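Varnley Community Help > Home and Garden > Curtains and blinds

Curtain hem lands on the back of my desk. Shorten it or live with it?

Posted by cinar_upstairs

I've got long lined curtains behind a desk that has nowhere else to go. They were hung in December by a previous tenant with grand ideas, and the hem now comes down just where my pens live. The drop is 113 cm from the hooks and I reckon losing 5 would sort it. I can sew a button on, given a following wind.

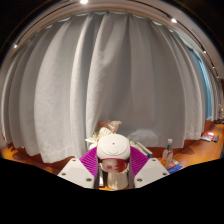 They're pinch pleats, so I'd rather not touch the top. Do I unpick the hem or can I cheat with tape?

3 replies

laduvance - 12 helpful votes

Don't cut anything yet. Raise the hooks first, if there's room under the rail.

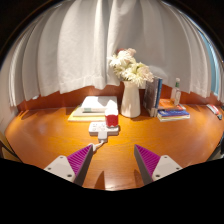
If that fails, unpick the hem, press it flat and turn it up again by hand. Mark the new line with the curtains hanging, as fabric drops unevenly and a ruler on the floor will lie to you. Move the vase well forward while you do it, flowers and all, or you'll be pinning round the blooms. Same goes for the books. Then leave the pins in overnight before you sew.

owen_of_varnley - 2 helpful votes

Tape. Took me 12 minutes. Fell down in the night, but a very good 12 minutes.

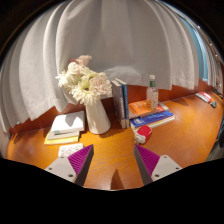
Use the wide sort and a hot iron, and don't wash them, ever.

cinar_upstairs

Hooks raised, one notch. It's better - still brushes the pens. Unpicking tonight.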